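Hudholm House Rooms Project
Progress report to the Onyeka Fund
Period covered: to the end of January
Prepared by Yi-an Seok, project lead

1. Where we are

The grant pays for ten study bedrooms and the shared rooms on the ground floor at Hudholm House to be cleared, repaired and fitted with built-in desks and shelving. At the end of January all of the bedrooms have been cleared and painted. The desk and shelf units are in all of the bedrooms on the upper floor and in the ground floor study. What remains is the sorting and rehousing of books and papers, the lighting in the corridor, and a short list of defects that the joiners have agreed to put right.

We are three weeks behind the schedule in the original application. Two of those weeks were lost before Christmas when the first delivery of panels from Skarnar came with the wrong edge finish and had to go back. The third went on the wall in the ground floor study, described in section 3. We do not expect to lose any more time and we are not asking for an extension to the grant.

2. Clearing and packing

The clearing took longer than the fitting. The bedrooms had been used for storage on and off for years, and most of what was in them had no label. Olanrewaju Odukoya ran this part of the work. He set up a simple system in which each room had its own set of boxes and its own sheet, and nothing went into a box unless it was written on the sheet first. It was slow in the first week. After that it went well, and we have not yet had to open a box to find out what was in it.

The final count of packed boxes was 182. These are being worked through in the following order:

Books and bound papers go back to the house if they belong to the reading collection, and otherwise to the sale table.
Bedding, curtains and other soft items are washed and checked. Anything worn goes for rags.
Kitchen items go to the shared kitchen until the cupboards are full. After that they are offered to residents.
Anything with a former resident's name on it is kept aside for six months.

The catalog of the reading collection now stands at 2,167 items, which includes pamphlets and loose folders as well as books. The application assumed a smaller collection. The extra volume is the main reason we changed the shelf layout in the study, as explained below.

One matter from the last report is now closed. We had said we might need to hire outside storage for the boxes during the painting. We did not. Orklow, who did the painting, agreed to work from the far end of the corridor toward the stairs, so that we could move boxes into finished rooms as they went. The storage line in the budget has not been touched and we would like to discuss moving it (see section 6).

3. The ground floor study

The study was the largest single piece of joinery in the project. The old desk was freestanding and the shelves above it were fixed to battens that had pulled away from the plaster. Both were taken out. When the battens came off, a strip of plaster came with them, and the wall behind had to be cut back and made good before anything new could be hung on it. Orklow did this as extra work at their day rate. The cost was covered from contingency.

The new unit is white and built in. The desk has a flat top, and the shelving over it is open, with small compartments stepping down toward the desk on one side and a long shelf on the other. A small cabinet with a frosted glass door is set into the upper left. We had planned a row of closed cabinets, but open shelves hold more and are easier to keep in order, and the people who use the room asked for them at the September meeting.
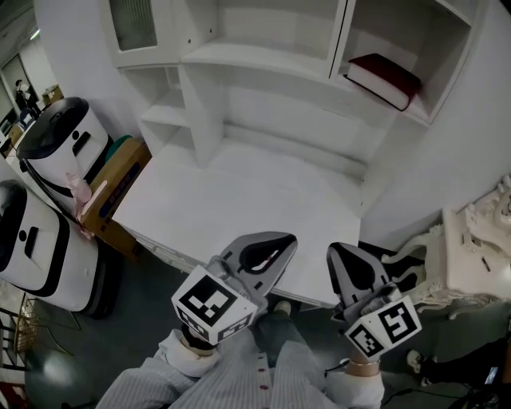

The ground floor study: new desk and shelf unit, with unpacking still to be done.

The shelves will be filled in stages. The long shelf is meant for large bound volumes and folders, which can lie flat if they are too tall to stand. The small compartments are for stationery, forms and the sign-out book. We would like to keep the desk top itself clear at all times. In the old room it had become a place to leave things, and by the end there was no space to write.

Snagging on the unit was done with the joiner present. Three items were noted:

The cabinet door needs its hinge adjusted.
The joint where the desk meets the wall corner needs a second run of sealant.
One shelf in the stepped section was set slightly out of level. It has been marked and will be lifted and refixed.

None of these prevents the room from being used. The joiner is due back in the next period and will deal with them in one visit, together with the bedroom items.

4. Bedrooms

The bedroom units are a smaller version of the one in the study. Each has a desk top and two open shelves. There is no cabinet. Fitting took about half a day per room once the correct panels had arrived.

Two bedrooms needed something different. The one over the porch has a sloping ceiling, and the upper shelf had to be shortened. The one at the head of the stairs has a radiator where the desk should go, so the desk was moved to the window wall and the shelves were hung separately. The resident in that room has been using it since the middle of the month and says the light is better than before.

We also found that the sockets in four rooms were hidden behind the desk panel. The electrician moved them up to just above desk height. This should have been caught at the drawing stage and I take responsibility for that. The cost was small and is included in the figures already sent.

Residents were moved between rooms while the work went on, usually for two or three nights at a time. There was one complaint about early morning noise. Deliveries and drilling now start no earlier than 9:00 a.m.

5. Shared kitchen and corridor

The kitchen was not part of the original application, except for a line on storage. We have kept to that. The cupboards were emptied, washed down and relined, and the duplicate pans were taken out. There is now a shelf for each room and one shared shelf for oil, salt and so on. It has stayed tidy so far, although the freezer has not been dealt with and needs to be.

The corridor lighting has been ordered and not delivered. Until it comes, the old fittings are being used. Boxes may not be left in the corridor overnight, and this has been kept to with one exception, which was corrected the next morning.

6. Budget

Spending is within the total awarded. The main differences from the plan are as follows.

Joinery: slightly under, as Skarnar gave us a credit for the returned panels.
Plaster and paint: over, owing to the wall in the study. Met from contingency.
Electrical: over by a small amount for the moved sockets. Met from contingency.
Storage: not spent.
Labor for sorting and packing: over. We had allowed for six weeks of part-time help and used nine.

We ask the Fund to approve moving the unspent storage money to the sorting and packing line. This would cover the overspend and leave enough for the last of the unpacking. No additional money is requested. A full statement with receipts will follow separately, in the format you sent us.

7. Next period

The work left to do is listed here with the person responsible.

Finish unpacking and shelving the reading collection in the study - Olanrewaju Odukoya.
Joiner's return visit for the study and bedroom defects - Yi-an Seok.
Corridor lighting, fitting and sign-off - Yi-an Seok, with the electrician.
Sale table for surplus books - Olanrewaju Odukoya.
Letters to former residents about named items - house office.
Shared kitchen freezer - residents' meeting to decide.

The sale table was meant to run in the entrance hall, but the hall is too narrow for people to stop and look without blocking the door. We are looking at the dining room instead, between lunch and 5:00 p.m. Any money raised will be entered against the project and shown in the final statement.

8. Questions for the Fund

We would be glad of a reply on two points before the next report.

First, whether the storage money can be moved as set out in section 6.

Second, whether the Fund wants the final catalog as a printed copy or a file. The application says printed. At its present length a printed copy would be large, and most people in the house search the file. We can still produce one bound copy for the study and one for your office if that is preferred.

If anyone from the Fund would like to visit, afternoons are best, and the study and the upper floor can be seen at any time by arrangement with the house office.

Yi-an Seok
Hudholm House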